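Paltum Collect -- demonstration kit for simulated pick and place

Reading time: 3 min

By Audrey-Anne Dufour, March

Every learned policy starts out as somebody in a chair, moving a gripper and trying not to sneeze. Paltum Collect is the software for that person. You drive a simulated arm, Collect records what you did, and at the end you have a folder of episodes your training code can read without a weekend of conversion scripts.

What you get

Two seats, 56 starter tasks and the recorder. The tasks are mostly blocks, bins, drawers and lids. They are dull on purpose. Anca Bogdan, who built most of them at Vurness, once proposed a task with a teapot and was talked out of it.

Each episode stores wrist view, joint positions, gripper opening and the operator's commands, all on one clock. Failed attempts are kept by default and tagged as failures. You can turn that off, and then in a month you can turn it back on.

How many demonstrations do I need?

More than you'd like. We suggest 300 per task as a first batch, from at least two operators. A single operator develops habits, and the policy will copy them faithfully, including the little wiggle before every grasp. (Ours still has Gaétan's wiggle. We've stopped apologizing to him for bringing it up.)

Randomization

Block color, bin pose, floor and lighting can change at every reset. Start with lighting. Shadows confuse a young policy far more than a new color does, and they cost you nothing to move.

Known annoyances

Undo goes back 3 seconds and no further. The reset key sits next to the save key on the default layout -- remap it before your first session, not after. Export of very long episodes is slow, and Shanthi Mollah is working on it, so please write to her gently.

Running it

Collect runs on one ordinary workstation with a decent graphics card. A game controller will do for boxes and blocks; for lids and anything with a hinge, get a proper six-axis input.

Last updated: March 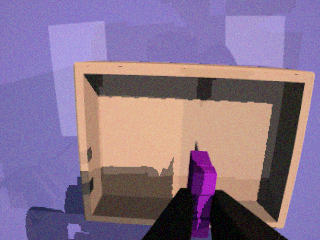 Licenses are sold per seat and don't expire. Extra seats can be added later through Lachance, who also handle returns of the input device if your operators turn out to prefer the game controller. They usually do.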